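20/05/2022

Open day at the Poven workshop, got there late, parking a mess. Margit Dahlgren doing the tour, talks even faster than me. Big arm in the first hall stacking crates, loud, kids loved it. Then the back room, where they teach the grippers by hand. You hold the thing yourself and it records what you do. Got 2 goes.

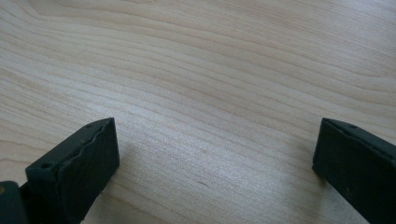
Heavier than I thought, wrist sore now. Amado Ignacio next to me was way better at it, annoying. Margit said they want 200 runs of every task before teh arm even tries it. Didn't catch why so many, somebody was asking about lunch. Coffee bad, cake good. They do another one in July, might take Dad. Must find my umbrela, think I left it on the bus.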